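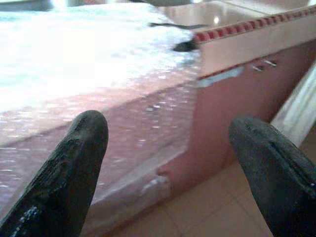
Figure 1. Kitchen worktop with speckled pinkish stone surface and paler front edge, Niswood.

3.2 Protection of worktops during unpacking

The Niswood kitchen was one of 5 included in the Primside study of household removals. Glare on polished stone made small items on the worktop harder to pick out, and this was recorded under surface condition. Packing material was treated as a separate category, following Dalgleish.

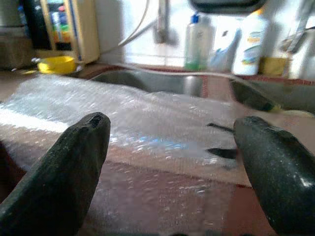 Figure 2. Bubble wrap and clear plastic spread over the worktop beside the double sink.

Sheets laid over the worktop reduced the area available for sorting crockery. In the December round, households were asked to fold each sheet before opening the next box. The results are given in Table 3.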